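**Changes to the Staff Lending Library**

The staff lending library at the Duvar building will move to its new room on the second floor next month. The present room will close to borrowers on 30 October 2021, and all loans due during the move have been extended without charge. Items may still be returned through the slot beside the Okeke Street entrance, which remains open at all hours.

The library began with a single shelf of donated novels and now holds material in 86 subject groups. Its growth has made the old arrangement difficult to use. Under the present system, a book on gardening may be shelved with household reference, with natural history, or with the large-format titles at the back, depending on the year in which it was received. Staff at the Bistelen office, who borrow by internal mail, have reported that requests are often delayed while a title is located.

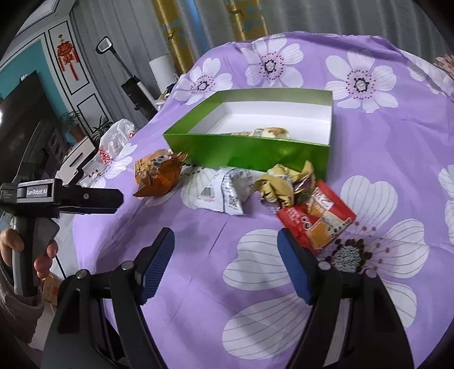
A new shelving plan was approved in August. It places all general nonfiction in one sequence, ordered by subject and then by author. Fiction will continue to be shelved by author alone. Large-format books will be kept on the lowest shelves of their own subject group and will no longer form a separate section. Spine labels are being replaced where the old ones have faded or come loose.

Wichai Limsakul, who manages the library, asks that borrowers check the new catalog before sending a request. The printed list from last year does not show the revised shelf marks and should be discarded. A copy of the new catalog will be kept at the front desk of each office, and the Prusard branch will receive a second copy for its reading room.

The following terms apply once the new room opens:

- The standard loan period is 30 days.
- Each borrower may renew a title 2 times, unless another reader has requested it.
- Reference works and current periodicals may be read in the room and are not available for loan.
- Lost items will be charged at replacement cost.
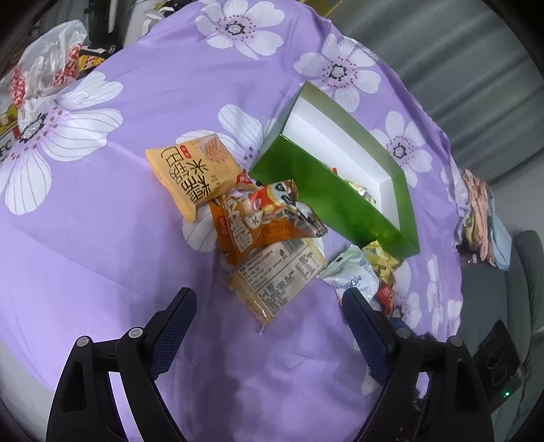 *Snack packages and an open green box on a flowered purple tablecloth.*

Donations are suspended until the move is complete. When they resume, the library will accept books in sound condition, with priority given to travel, cooking, history and books for young readers. Textbooks more than one edition out of date cannot be accepted. Donors are asked to send a list of titles in advance if they are offering more than one carton.

The new room has shelf space for a further 200 volumes. Suggestions for purchase may be left at the front desk or sent to the library by internal mail. Each should include the title, the author and the name of the person making the request.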